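Learning to Fold from Hand-Held Grippers: What We Found Out About Thick Clothes
Student project report, Loltmont Robotics Program
5/26/19

1. What we wanted to know

Folding laundry is one of those jobs that looks easy until you try to get a machine to do it. Thin shirts have been done a lot, so we went for the thick stuff: sweaters, hoodies, bath towels. Our question was simple. If a person does the folding with a pair of hand-held grippers, and a robot arm later learns from those recordings, does it matter where the recordings were made?

We had a hunch that it matters a lot. Most of our class used the lab table, with its flat gray top and steady lights. We wanted real bedrooms, with soft mattresses and printed covers and all the stuff people leave lying on a bed. (Our advisor warned us it would be messy. It was, and we loved it!)

2. How we collected the data

Each recording session used two grippers, one per hand, each with its own camera. The person wearing out their wrists (we took turns) starts with the garment on the bed, does one full task, opens both grippers and backs away. That counts as one episode. We had four tasks: fold in half, fold in thirds, pick up a folded bundle and move it, and unfold.

By the end we had 2112 episodes. We threw out 300 of them, mostly because the tracking lost its place when a hand moved too fast or came too close to the cloth. The tracking software, which our group calls Dotell, needs to see plenty of detail to know where the gripper is in the room. Plain white sheets gave it a hard time. Busy quilts turned out to be great, and that was a happy surprise, as we had nearly left them out for being "too confusing" for the policy.

Moving a folded bundle was the task we learned the most from. With a T-shirt you can pinch almost anywhere. A chunky knit is a different animal: the pads have to open wide, go in level with the bed and close on the whole stack, or else the top layer slides off and the rest stays behind.

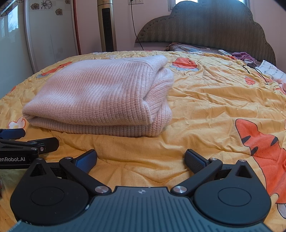 So we changed the instructions halfway through December. The first version said only "grab the bundle." The new one said to come in low, stop just short of the cloth with the fingers open, and then close both sides at the same speed. That short stop gave the policy a clear moment to copy, and it also made our cuts between "approach" and "grasp" much easier to mark by hand.

3. Training

We trained two policies with the same network and the same settings. The first one, Virk, saw only lab table episodes. The second, Nakia, saw only bedroom episodes. We cut both sets down to the same size so the comparison would be fair. Each ran for 4000 steps, and we stopped there because the loss had gone flat on both.

Camera images were shrunk before training. We also shifted the colors at random, and we think we overdid it at first, because an early version of Nakia kept reaching for the printed shapes on the covers. Turning the color shift down fixed most of that.

4. Results

We ran each policy for 30 trials on a bed neither one had seen. Every trial was the bundle moving task with a thick garment. Nakia came out clearly ahead. Virk usually aimed at the right spot but came in too high, as if it still expected a hard surface, and then pressed the bundle down into the mattress. Nakia slowed down near the cloth and kept its fingers level, just like we had done by hand. Watching that the first time was the best moment of the whole project!

Back on the lab table the gap was much smaller. Nakia bumped the table a few times, so it had clearly gotten used to surfaces that give.

5. Things that went wrong

Loose cables and cords on the bed were a problem for both policies. We never labeled them, and we should have. Dark garments were also hard, and we had too few of them in the set. Our trials used only one bed, so we can't say how the results would change with a firmer mattress.

6. Next steps

We would like to mix the two sets and see how little bedroom data is needed to get the same gain. We also want to try the unfold task, which we recorded but never got around to training. The recording checklist and the episode labels are in the shared class folder under the Nakia name.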